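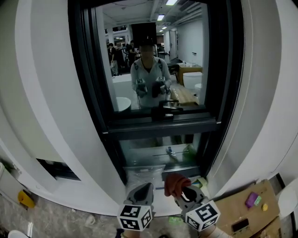 Blog > Work > Robots > Written rules

Print this page | E-mail this page

Written rules for handheld gripper work

September 2020

I promised a few people I would put our working rules somewhere they could read them without asking me for the file. We use them for recording with handheld grippers, two to a person, with a marker cube on each and a camera worn on the head. The rules started as a single page at Drallel and have grown to four. What follows is most of it, with my own comments.

I should say first that these are house rules. They are not a standard and I don't think they should become one. When I looked for something to copy I found plenty on fixed arms, guarding and emergency stops, and very little that fitted a person walking up to a mirror with a gripper in each hand. The general machinery guidance is still worth reading for the risk assessment part. We borrowed the layout of ours from it: hazard, who is affected, what we do, who checks.

Before a session

The person recording checks their own kit. We tried having one person check everybody's, and it went wrong in the obvious way, with people assuming it had been done. Now it is open and close each gripper ten times, look at the cube for loose corners or a lifted print, wipe the lens, and tug the head strap. If a marker face is scratched or has a fold in it, the cube is swapped. Taping over a marker is not allowed, even clear tape, as it catches the light.

Cables get tucked or clipped. A cable hanging at hip height will find a door handle or a drawer knob sooner or later. Our rule says no loop bigger than a fist.

Loose sleeves are the one I get the most argument about. The page used to say "no loose sleeves" and that was ignored, so it now says that a sleeve must not reach past the wrist or cover any face of the cube when the arm is up. Thin bracelets are allowed. Watches are allowed if they don't touch the gripper mount.

Mirrors and glass

Most of the additions this year are in this section. A mirror gives you a second set of markers, and software that looks for markers doesn't know which set is yours. On the first Plutard job we recorded 1645 clips and had to set 468 of them aside, nearly all from tasks at a mirror or a window. The tracking had jumped to the reflection part way through and come back again. On a graph it looked as if the hand had gone through the wall.

So the rule now is that any reflective surface wider than a dinner plate gets written on the session sheet before recording, with a note of where it is. We don't cover it if the task is at the glass itself, as there would be no task left. We do ask for a ten second still hold at the start, both cubes facing the head camera, so that the real pair can be picked out before anything moves.

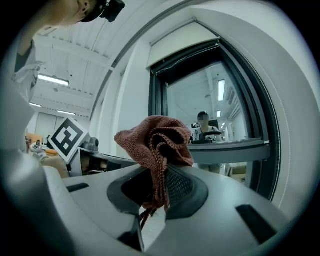
Cloths have their own line on the sheet. A cloth held in the jaws can hang down over the mount or slip into a gap in the housing, and a fringe or tassel is worse than a plain hem. The rule is to bunch it, close the jaws, and look from the side before lifting the hand. If any thread has gone into a moving part, stop and open the jaws fully before pulling. Don't pull against closed fingers. I have replaced two sets of pads after people did that, and they are not cheap when you have to order from Zevetti and wait.

No sprays near the grippers. If a task needs a damp cloth, it is dampened away from the kit and wrung out.

The other thing about mirrors and glass is people. You may be careful to point the camera at the task and still record everybody standing behind you. Our rule has three parts and I will give it as it is written:

- Anyone who can be seen directly, through glass or in a reflection counts as being in the recording.
- They are told before it starts and can say no.
- Faces are blurred before the clips leave the building, reflections included.

The last two words were added at Salem, where somebody pointed out that the blurring had been checked on people in the room and not on people in the mirror. It was a fair point and I was a bit embarrassed by it.

Reach and tiredness

The grippers are not heavy but they feel heavy with your arm above your shoulder. We allow overhead work for one minute at a time, then arms down. I would like to make it shorter. People don't notice they are getting tired until the movements get jerky, and jerky clips are thrown out anyway, so the longer stint gains you nothing.

Raising a hand close to the head also needs some care. The cube has corners and the head camera sticks out further than you expect. New people do ten slow practice reaches first, with someone watching who will say stop.

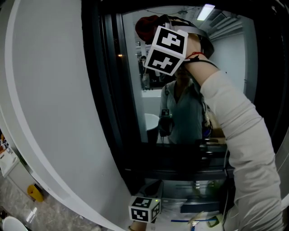

Working at the mirror, one marker cube raised and the other held low.

Floors and counters

The walking area is cleared and then looked at again by the person who will wear the camera, before they put it on. With the kit on you can't see your own feet very well. Boxes go against a wall. Things on the counter can stay if they belong to the task, and the session sheet says which.

Limits

We stop at 500 clips per person per week. That figure came from nothing more scientific than asking people when they started to hate it. The contract for the second Plutard job asked for 3000 in total and we planned it out by that limit, with a spare week at the end. The spare week was used.

Things I haven't settled

Whether the cubes should be a different set for the left and right hand in every room or only in rooms with glass. I lean towards every room, but it means printing a lot more and keeping track of them.

Whether a second person should always be present. At the moment it is required only for overhead work and for anyone in their first week.

How long to keep the session sheets. We keep ours as long as the clips, and the folder is getting thick. If you have a better arrangement I would like to hear it, and the comments are open until the end of the month.

Print this page | E-mail this page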